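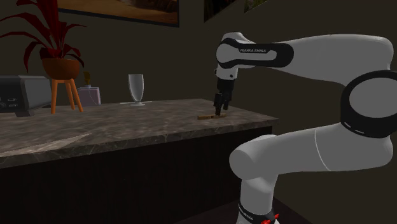
I want to make a case for picking up sticks. Small ones, flat ones, the kind you stir coffee with, lying on a counter where nothing about them helps you. If you build robots at home or in a shared shop, I think this should be the first thing you try to get right, and I think you should try it in simulation for a good long while before you cut any aluminum.

I say this as someone who did it the other way around. For two years a few of us at the Platero workshop in Indasley have been building an arm we call Plidia. We started with the metal, like everybody does, and it was wonderful. Balthasar Plattner turned the base on the old lathe, Sarita Tyagi wound up doing nearly all of the wiring, and by November of the first year we had a thing that stood on a bench and waved. People came over from the woodworking side to see it wave! Then we asked it to pick something up, and we spent the whole winter learning that we had built a very nice waving machine.

So last spring Rajkumari Garg put a kitchen in front of us. A virtual one, with a dark marble counter, a plant with long red leaves, a toaster oven, a stemmed glass standing toward the back, and a Franka arm coming down toward one little wooden stick. I'll admit I was a snob about it. I like solder and I like swarf in my shoes. I figured anyone who wanted to watch a computer pretend to be a robot could do that at home, with the heat on, and save the workshop fee.

I was wrong within an evening, and I've been a pest on the subject ever since.

## Why a stick

A block forgives you. Come in too high and you still catch the top half of it, come in crooked and the fingers square it up for you. We had been testing Plidia on blocks and feeling good about ourselves.

A flat stick has almost no height. The fingertips have to get right down to the countertop to have any hope of closing on it, and a little farther down is the countertop itself. If the hand is turned a few degrees the wrong way, one finger lands on the wood and the other lands on the stone. All the small errors that a block soaks up are sitting there in plain view, and you can't blame the object for being heavy or slippery or a funny shape. It's a stick.

In the simulator, driving into the counter costs you a reset. At the bench it cost us a printed fingertip, sometimes a gear, and once a whole Saturday with the wrist in pieces on a towel. Dinesh Bhatia keeps our log, and he wrote down 1085 tries at the stick in simulation before we let ourselves go back to the real arm. Of those, 218 ended with a finger in the marble. I have printed fingertips. I know how long each one takes and how the printer behaves when it's humid. I would like you to picture me printing 218 of them.

## The clutter matters too

The part I argue with people about is the toaster oven. Plenty of folks who do use a simulator use it bare: gray floor, arm, cube. It runs faster and it's easier to set up, and for checking whether your joints turn the right way it's all you need.

But I don't live on a gray floor, and I doubt you do. I want an arm that can work on a counter with stuff on it. Once there's a glass standing behind the thing you're reaching for, you start caring about where the elbow swings and which direction the hand leaves in. You start caring about light, if you use a camera. There's a pale streak across the front of that marble, and the first time I saw it I thought of our own bench under the south windows, where the glare wanders across the top all afternoon and our poor camera chases it. I had been treating that as bad luck. It's a condition of the job, and it can be practiced.

Aarti Lodhi, who has more patience than the rest of us, went further and started copying our actual bench into the virtual room, vise and all. She's still at it. The vise is gorgeous. The rest of the bench is a gray slab with a label that says "bench," and I hope she never stops.

## What it won't give you

I don't want to oversell this. The arm in our virtual kitchen is smooth and rigid and beautifully made, and Plidia has a shoulder that droops if you leave it holding anything overnight. We had to write down how far it droops and go make the simulated arm worse. That was a strange week of work and I loved it. It also taught us more about our shoulder than owning it had.

Friction was hard to get right and I'm not convinced we did. Cable drag we ignored completely, and we paid for that when the wrist cable snagged on the second real attempt. You will still break things. You'll just break them for more interesting reasons, and you'll usually have a guess about what happened before you've found all the pieces.

There's also the objection I used to make myself, that it takes the fun out. I can only report on one workshop. On simulation nights there are four of us crowded around Rajkumari's monitor, leaning left when the gripper ought to go left, groaning like people watching a golf putt. The woodworkers come over for that too. One of them asked why we don't approach with the fingers across the grain, and we tried it, and now there's a woodworker on the project.

If you have a half-finished arm on a shelf somewhere, and I bet a lot of you do, leave it there another month. Put together a counter, put your own mess on it, and lay down a stick. Then go see how close your fingers can get. We're at the monitor most Thursdays, and there's usually room for one more stool if you don't mind sitting next to the bandsaw.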